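Itanel Net Task Kit
Bimanual tool-use benchmark for tabletop arms

Itanel is a set of props and a scoring protocol for testing learned policies on a two-arm station. The task is simple to state: pick up a small toy net, scoop a plastic fish out of a blue tray, and empty the net into a bucket. Thin handles and soft mesh make it harder than block stacking, and a policy has to control a tool tip that sits well past the fingers.

In our reference run, one arm worked at the front edge of the tray and the other handled the net. The buckets stood to the right of the tray.

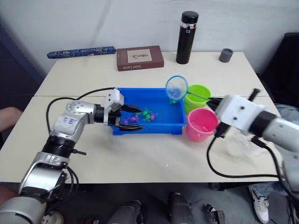
Csonka, in a review left on this page, would like to see partial credit for a fish that is scooped and then dropped outside the bucket. The current sheet scores it as a miss, which makes two very different policies look the same.

We are keeping the strict score as the headline number. The sheet now has a separate column for scoops, so both rates can be reported.

Reference result

The baseline policy, Stiltum, was trained on 161 teleoperated demonstrations. It completed 88 percent of single-fish trials with the tray in its marked position. Most failures came from the handle turning in the grip. Adding the wrist view to the policy input reduced these, as it keeps the handle and hoop visible while the arm moves.

Grip

Close the parallel fingers on the thin part of the handle, below the joint under the hoop. Check the wrist view before starting a trial.

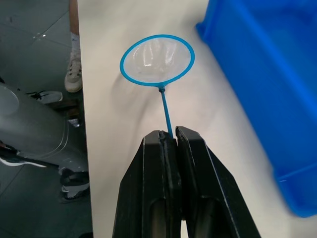
What is supplied

Toy nets, 5
Toy fish in mixed colors, 9
Tray and two buckets
Placement template and score sheet

Arms, grippers and table are not included. Replacement nets are sold separately through Flellico.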